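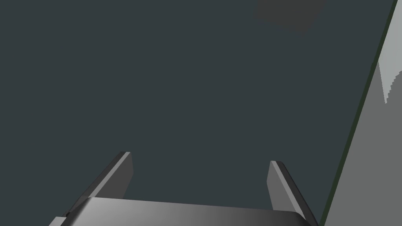 Does the planner know what it doesn't know?

July. By Reet Priedītis

Jirby 7 landed last month with a new grasp planner, and the release notes say it has been through 2,579 simulated runs. Fine. I would like to know how many of those had anything awkward in them. The simulator gives you a clean gray gripper with its fingers open over a flat dark surface that has no texture at all, and a perception stack that does well there has told me very little about my bench.

Tùng Mai ran the planner on our own parts bin for almost 300 picks. His complaint is the confidence score. It stays high when the depth data is full of holes, so the retry logic never fires. Turning on the noise model in the config file helps, but it ships switched off and the docs give it one line.

The collision checker is better than the old one and I have no quarrel with it. I'd still hold off on moving a working cell over from Braltus until they publish failures along with the run count.

Comments

Tõnu Butkienė: We have the noise model on and planning time went up a lot. Worth checking before you recommend it.

Mārtiņš Vītola: Did Tùng recalibrate first? Same symptom on ours, and it was the camera offset.

Reet Priedītis: He did, twice.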